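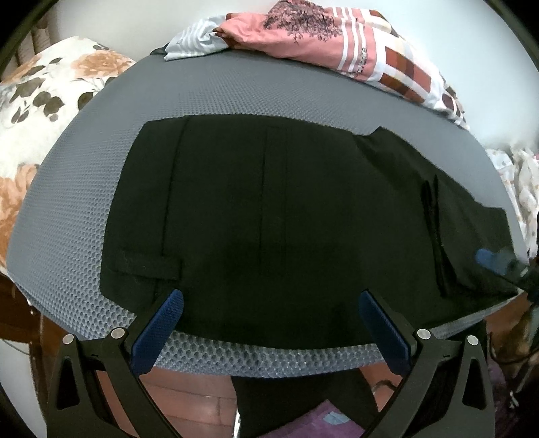

House rules for folding trousers with a hand gripper

I've been collecting trouser-handling sessions at home for Noelia Garrido's project at Cluvotbridge since the winter before last, and people who are new to it keep asking me the same things. So I've typed up what I do. Some of this is in the official sheet, some of it is just me being fussy, and I'll try to say which is which.

Clothes first. Empty the pockets! All of them, back ones included, and do it before you pick up the gripper. A coin in a pocket makes the cloth swing in a way it wouldn't otherwise, and a tissue will come apart on you halfway through and then you've got bits on everything. Do the zip up and fasten the button. Leave belts off.

Black trousers are the hardest thing I do. The camera loses the seams if the light is poor, so I open the curtains properly and switch the lamp on as well. If I can't find the pocket edge by eye from where I'm standing, I don't expect anybody watching later to find it either. A pale or mid-grey surface underneath helps a great deal. Dark trousers on a navy blanket are hopeless, I tried that for a whole evening and Noelia sent the lot back (fair enough).

You don't need a table. The sheet says "a stable raised surface", and a firm padded one counts so long as it doesn't slide when you pull. Test it by tugging the cloth sideways. A rounded edge is fine for laying out, but do the last fold on the flattest bit or the leg will creep off over the side. If one leg does hang down, leave it hanging and pick it up with the gripper like anything else. Don't sneak your free hand in to help. That's the rule I see broken most, and I've broken it myself plenty of times because the hand just goes!

How to grip:

Come in at the hem or the waistband, low, with the fingers open a bit wider than you think you need.
Let both tips touch the cloth before you squeeze.
Take a small pinch, one layer if you want to turn it back, both if you want to carry it.
Wait a moment after closing. Count of 2 does me.
Lift slowly, and let the leg finish swinging before you set it down.
Open the fingers fully before you back away, otherwise a thread catches and the whole fold comes with you.

Keep off the pocket flaps and belt loops. They look like handy things to grab, and they are, but they pull the trousers crooked and old stitching won't thank you for it.

The pads on the fingertips want looking after. Fluff packs itself into the little ridges and then everything slips. I go over mine with a dry toothbrush every 9 goes or so and wipe them with a damp cloth at the end, then let them dry overnight. No washing-up liquid, no hand cream beforehand, and no fabric conditioner on the practice clothes if you can bear it. While you've got the brush out, check the screws are snug. Snug is enough.

As for the room, the rule from Noelia's sheet is that it should look lived in. Leave your cushions and rugs where they are. What has to go is anything with a name or address on it, post especially, and photos of the family. Trailing cables I tuck out of the way of my feet, as you're looking at the trousers and won't see them. Pets out, door shut.

I keep sessions to 40 minutes and then have a cup of tea. My wrist tells me sooner some days. Hongjun Cui, who checks the recordings over in Romley, reckons he can hear in the movements when someone is tired, they get snatchy, and he would much prefer a short good batch to a long scruffy one. If you fumble a fold, carry on and fix it with the gripper. Don't stop and start again. A rescued fold is useful to them, and Hongjun marks those separately.

Write down the garment, the surface and the light straight after each one, in pencil, in a notebook. I got up to 1,194 folds before I lost track of which were jeans.

Next I'm doing fitted sheets, and I'm dreading it. If you've got a method for the corners, leave it in the comments please.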